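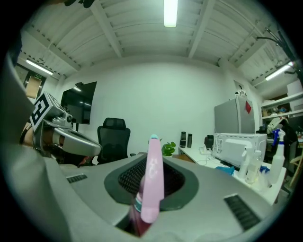

Page 2 of 40

Ownership of a commissioned emblem where the design studio has been dissolved

Category: Copyright and design / Commissioned work
Status: Open
Answers: 2

Question

I write on behalf of the Kikbridge Choral Society, for which I act as secretary. The Society commissioned an emblem and a set of decorative initials from a design studio, Falden Limited, for use on its concert programmes. The work was delivered and the invoice was paid in full. There was no formal contract. The correspondence consists of an exchange of letters in which the studio agreed to "supply artwork for the Society's programmes", and the invoice itself, which describes the work as "emblem and initials, final artwork" and makes no mention of copyright.

The Society now wishes to do two things which were not discussed at the time. The first is to place the emblem on mugs and tea towels to be sold at concerts. The second is to allow a local publisher, Umero, to reproduce the full set of initials in a book on the musical life of the district. Umero has asked for written confirmation that the Society owns the copyright, and its standard form requires us to accept responsibility if that confirmation proves to be wrong.

I attempted to write to Falden Limited in April. The letter was returned, and a search of the public register shows that the company has been dissolved. The letters from the studio were signed by a Mr Dmytriv. I do not know whether he drew the artwork himself, nor whether he was an employee, a director or a freelance engaged by the company.

My own assumption had been that the Society owned the work outright, having paid for it. One of our members, who worked for many years in printing, holds that this is correct and that the matter is being made more complicated than it need be. Another member believes that the copyright ended when the company did, and that anyone may now use the emblem. I should be grateful for guidance on the following points: whether payment of the invoice transferred the copyright; if it did not, who is the owner now; and whether the Society may sign the publisher's form.

The Society is established in England, and so was the studio.

Olesia Stetsiuk
Posted 3rd August

Answer 1

If you paid for it, it is yours. Organisations commission emblems every day and do not ask the designer's permission each time they order a mug. The word "final" on the invoice would in my view settle the matter, as it shows that nothing remained to be supplied. I would sign the form and proceed. The company no longer exists and cannot bring a claim.

Comment on Answer 1
The statement that payment transfers copyright is not correct under the law of the United Kingdom, and readers should not rely upon it. "Final artwork" is a trade description of the state of the files. It says nothing about ownership.

Comment on Answer 1
I accept that I am not legally qualified. I was speaking from practical experience, which extends over a long period and in which no difficulty has ever arisen.

Answer 2

The points raised are best taken in a different order from that in which they were asked.

Who was the first owner. The first owner of copyright in an artistic work is ordinarily the person who created it. Where it was made by an employee in the course of employment, the first owner is the employer, unless there was an agreement to the contrary. A customer who commissions a work does not become the owner merely by commissioning it. There was formerly a different rule for certain kinds of commissioned work, including portraits and photographs taken for payment, and this may account for the view held by your member from the printing trade. It does not apply to works made under the present legislation. If the emblem is an old one, please say so, as the date on which it was made would then have to be considered.

It follows that the position of Mr Dmytriv matters a great deal. If he was an employee of Falden Limited and drew the work as part of his duties, the copyright belonged to the company. If he was a freelance, it belonged to him, and it may belong to him still, whatever has become of the company. A director is not necessarily an employee, and in a small studio the paperwork on this point is frequently missing. The same questions would arise in respect of any other person who made the drawings.

Whether it passed to the Society. An assignment of copyright must be in writing and signed by or on behalf of the person making it. From your account, neither the letters nor the invoice contains such an assignment. I would nevertheless read the letters again in full, including any printed terms on the reverse. Terms of business are easily overlooked when a file is being photocopied, and they sometimes deal with copyright expressly, in either direction.

What the Society does have. In the absence of an assignment, the Society will normally hold an implied licence to use the work for the purposes both parties had in mind when it was ordered. Use on concert programmes is plainly within that licence. I would expect use on posters for the same concerts to be regarded similarly, although you did not ask about them. Goods for sale are more doubtful - the letters refer to programmes, and a court will not as a rule imply more than is necessary to give effect to the arrangement. Permission for a third party to publish the full set of initials is more doubtful again. There are cases in which the courts have held that the commissioning party was entitled to the copyright itself, generally where the work would be of no use to it on any other footing. An emblem intended to identify one body alone has a fair claim to be such a case. The decorative initials have a weaker one, as they could serve anybody, and the two should therefore be considered separately.

The effect of dissolution. Copyright does not come to an end when the company owning it is dissolved. Property still held by a dissolved company passes in general to the Crown as ownerless property. For a company of this kind in England, the matter is dealt with by the Government Legal Department through its Bona Vacantia Division, which can be approached with a view to buying the right. Before doing so you should establish whether there was a liquidator, and whether the company's assets were sold before it was wound up. The filed documents on the public register may answer both questions and can be read without charge.

The publisher's form. I would not sign it as it stands. The Society would be giving a warranty on a matter which it knows to be uncertain. You might offer Umero a more limited statement, to the effect that the Society commissioned the work, paid for it, and is not aware of any other claim to it. Some publishers will accept this and others will not.

In practical terms, the most useful step is to find Mr Dmytriv. A short signed letter confirming the capacity in which he worked would resolve much of the difficulty. If he was the freelance author, a signed assignment from him could resolve nearly all of it. If he cannot be traced after a proper search, the orphan works licensing scheme run by the Intellectual Property Office may be open to you, and you should keep a record of every enquiry made.

This is general information. If the sums involved are significant, a solicitor should see the letters.

Comment on Answer 2
I am much obliged. The emblem is not old and falls under the present legislation. I have examined the originals and there are printed terms on the reverse of 2 of the letters, in very small type. They deal with late payment and the return of materials, and do not mention copyright - or, if they do, it is in the lowest line, which has been punched through by the filing holes. I shall ask whether the former treasurer kept a second copy.
Olesia Stetsiuk

Comment on Answer 2
Would the position be different if the initials were supplied as a working font file and not as drawings? We have a similar case.

Comment on Answer 2
That should be asked as a new question. There are separate provisions for typefaces, and the file itself may be protected as a computer program.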